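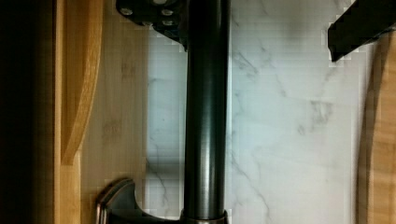 I've been putting off writing up the Sisska wrist kit because every time I sit down to do it I end up ranting about shipping, so let me get to the kit itself first. It's a two-finger gripper with a small camera that rides along at the wrist, plus the bracket and a bag of cables, and we bought it for our kitchen bench at Inthorpe to replace a gripper that had simply had enough. I went in expecting to complain about the camera most of all. A kitchen is a mean place for a cheap camera! You get in close to anything dark and glossy with white marble behind it and usually the shiny thing eats the picture. With this one I can still follow the gray veins in the stone right next to a long dark metal cylinder with a bright streak down the middle of it, and I can pick out the grain on a bamboo board too. The marble does go blocky in patches, and that's compression, and yes it bugs me. You also lose a bit of view to the gripper itself (four silver bolt heads, hello, I know you all very well by now) and to the finger in the upper corner. I like having the finger in view. It's how I judge where I am.

So, is it worth the money? For us, yes, mostly, but the price on the order page was a long way from what we ended up spending, and I want to go through that because I think it's the part that'll help if you're filling in your own budget sheet.

The kit came through Kermani, who were friendly on the phone and slow at everything else. The quote looked lovely. Then came the mounting plate, $115, sold separately, and you can't fit the thing to our arm without it. Fine. I grumbled and paid. Then the spare finger set, $233, and I very nearly skipped that one. Please don't skip it! Kitchen work is hard on fingers. Ours spend the day poking around drawers and bowls and hard stone counters, and if you've only got the set that came in the box, one chipped tip means you're sitting around waiting on a parcel. Put the spares in the first order, because asking for money twice is much worse than asking for it once. I've done both.

Ghazal Talebi signs off on our purchases, and her question about the spares was how long we could sit idle before it cost us more than they did. I didn't have an answer. I do now, and it's less than a week.
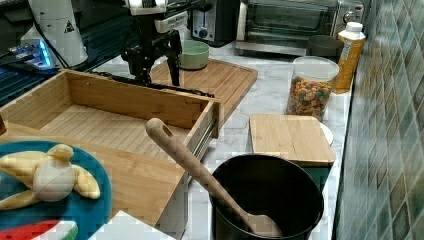
Word count: 1,257

OK, on to the bench, because I get asked about this part more than about the gripper. People budget for the arm and the hand and forget they have to furnish a whole kitchen around them. You need drawers that open, a counter at a real height, pots, plates, a toaster, pretend food, real food. We have a plush thing on a plate that I've stopped trying to identify and a toy watermelon slice beside it, and both of them had to come out of somebody's budget line. (Mine. They came out of mine.)

My advice is to go cheap on the food and spend on the drawer. A good wooden drawer on a proper metal slide behaves pretty much the same way every time you pull it, and that's what you want when you're trying to work out whether the new gripper is any good. Our first drawer was a bargain and it stuck in damp weather, and I blamed the robot for it all through February. I'd have saved myself a lot of muttering by buying the nicer slide in the first place.

The other line I'd make bigger is cables. I'd put down a token amount and thought I was being generous. Then you want a longer one so the arm can reach over the back of the counter, and a softer one because the stiff one tugs, and clips, and more clips. The Sisska cables are decent but they're short for our layout, and the ones at the wrist loop out further than I'd like. Kermani will sell you a tidy kit for them. I bought sticky wrap at the hardware store and I'm perfectly happy with it.

Fit and finish on the gripper is good. The fingers are slim and taper toward the tip, so they get in beside a small bowl without shoving everything else along the counter. The old gripper was a brick by comparison. Setup took me one long afternoon and I was eating dinner at a normal time, which I hadn't planned on. The instructions are fine until the page about the camera connection, where they seem to have been written for a different bracket. Skip ahead a page and come back to it, it makes more sense that way around.

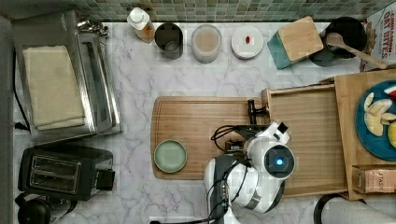

Software is where I'd slow down before spending anything. The kit comes with a basic Sisska program that opens and closes the fingers and shows you the camera view, and for a lot of people that'll be plenty. The sales pitch then nudges you toward Wurnulon, a paid add-on that records everything and lets you play it back side by side. I love Wurnulon, I use it every day, and I still think you should hold off until you've run the hardware for a month. It's a yearly fee, and a yearly fee is a different conversation with whoever looks after your money than a one-time purchase. We signed up on day one and then barely touched it while I was still sorting out the bench. All those weeks were paid for!

Things I'd change about the kit, in no special order. The plate should be in the box. It just should. The cable should be longer, or there should be a choice when you order. I'd like a setting that eases off the compression when the arm is sitting still, even if the picture came through slower. And I'd like a case, because the foam it ships in fell apart the second time I packed it away and I'm still finding little gray crumbs of it in my bag.

Things I wouldn't change: the fingers, the way it closes (smooth, no clunk at the end), and the price of the base kit taken by itself, which seems fair to me for what it does.

If you're planning for next year, my sheet would go: base kit, mounting plate, spare fingers, then a fat line for the bench and another for cables, and Wurnulon penciled in for later with a question mark. Leave some slack for shipping too. Ours turned up on a Monday, in two boxes, with the bolts in the one that came second, and I spent the hours in between reading the manual in the parking lot with a sandwich.

I'd buy it again. I've already asked Ghazal about one for the second arm, and she wants to see the sheet first.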